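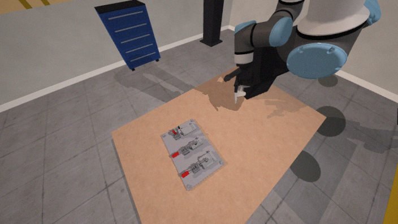 Toggle clamps with red grips on a fixture plate, in a computer rendering.

Rastov Furniture Works open day, Sat 31 October

The flyer promised "the whole story of a chair, from plank to parlor." I have been to enough factory open days to read that as "a corridor, a film and a gift shop," and I was two-thirds right. There was no film.

Rastov sits at the far end of an industrial park, past a tire place and a cold store. Parking was free, and a sign said so three times. Entry was free too, if you had booked, and the man ahead of me who hadn't booked also got in, so make of that what you like. We were handed a visitor sticker and a leaflet, and sorted into groups by sticker color.

The first stop was the lumber yard. Our guide told us every board is "selected by hand." A forklift went by with a full pack of them while she was saying it. I asked how many boards get rejected and she said it varied. I asked what happens to the rejects and she said nothing is wasted. I've heard that sentence in every plant I have ever walked through, including one with four dumpsters by the door.

The machine hall was better. They had the planer running, and a big shaper that cuts the back legs of the Grundeo, the dining chair they have been selling since before I could afford one. You stand behind a yellow line and the noise goes through your shoes. A woman at the shaper fed blank after blank without looking up at us, and I could have watched her for an hour. We got five minutes.

Work holding came up here, briefly. Somebody's kid wanted to know what keeps the wood from flying off, and the guide gave a decent answer: clamps, stops and a vacuum table for the flat parts. It was the one time all day she put the script down.

Then the numbers. A wall panel says a Grundeo goes through 70 separate steps. I would like to see the list. If "apply label" and "remove label" are both on it, I'm not impressed. Another panel says the frame was tested to 1,878 pounds, with no word on how, for how long, or what the chair looked like afterward. I asked. It was a question for the lab, and the lab was closed on weekends.

Finishing was behind glass. You could see racks of seats and a man in a mask, and that was that. The leaflet calls the finish Plirier oil and says it is "a natural blend." So is gravel. The sample blocks on the table outside smelled nice, I'll give them that, and the one marked as 50 years old had a color I would happily live with.

The tour ended in the showroom, where the Grundeo is 159 dollars with the open day discount. I checked the regular price at home and the discount is real, though small. The new Xue stool was there as well. It wobbled. I moved it to another bit of floor and it wobbled there too. A salesman said it would settle.

Coffee was good, the cake dry. Restrooms clean. The hall has two steps and I saw no ramp, so call ahead if that matters to you.

They do it again in April. Go early, wear earplugs, and ask to stay longer at the shaper. I bought one chair.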